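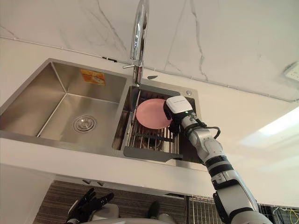 Checklist with comments: kitchen sink station, plate handling trials
Bindaswood test kitchen, 12 January 2020
Checked by Shobha Kamath, comments read and added to by Aishwarya Venkataraman

1. Emergency stop within reach of the person standing by
OK. I pressed it from the stool and again from the doorway, and the arm went limp both times, as it should. Please leave the stool where it is, I know it's in everybody's way.

2. Arm cable clear of the rack and the plate
OK with a comment. The black cable loops out at the wrist and hangs just under the gripper. I'd be happier with a shorter loop before we start the long Pluven runs. (Aishwarya: agreed, I'll bring clips.)

3. Grip on the plate
OK. The pink plate is taken by its right edge, from the side, while it stands against the rods. This is the grip the Pluven method picks most often, and it beat the top grip handily in the September trials, where we logged nearly 2,000 lifts. Most of the drops we did have came from the plate catching on a rod on the way up, so watch that first little bit of travel.

4. Rack seated in the right basin
OK. I gave it a good wiggle. If it shifts at all, stop and run the Elcombe calibration again, even if you're sure it only moved a hair.

5. Left basin and strainer
OK. Strainer in place. The orange sticker on the back wall can stay until the series is over, as peeling it now would change what the vision model has been trained on.

6. Light and glare
Needs attention. The counter on the far right, past the arm, gets a strong glare, and with all this shiny metal I do worry about the depth readings. Aishwarya would like 300 lifts with the blind down and the same again with it up, so that we have something better than my worrying to put in the Pisharody report.

7. Speed limit with a person at the counter
OK. Set to the low value and locked.

8. Outlet on the back wall
OK. Cover tight, nothing to be plugged in there during a run.

Open items: 2 and 6. Runs may go ahead at low speed in the meantime.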